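Kirnby Residents' Board: Pantry and Storage
Topic: Shelf dates on ground spices

himov_office
2020-04-02
Residents are reminded that the shared pantry guideline sets a limit of 2 years for ground spices, counted from the date of purchase. Containers without a written date will be set aside in September.

Trindade63
The limit is too strict for pepper. A closed tin kept away from the stove remains usable well beyond that period. I request that the guideline separate pepper from paprika and similar powders.

unit443
I respectfully disagree. Ground pepper loses its aroma sooner than whole peppercorns, and a single rule is easier to follow. The pantry list already has 63 entries.

Trindade63
Ease of record keeping should not decide what is discarded. The label on my organic black pepper asks only for a cool, dry place.

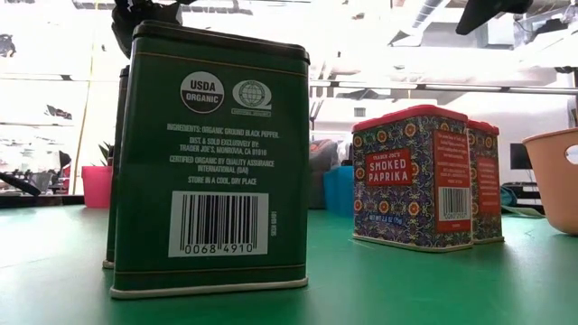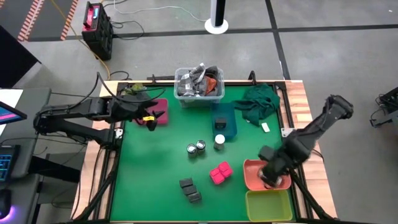
Reply from nelix_pantry

Both positions have merit. I propose that the limit stand for shared containers and that households decide for their own. Dates should be written on the base, where they do not cover the ingredients.

unit443
Acceptable, provided that the shared shelf is marked as such.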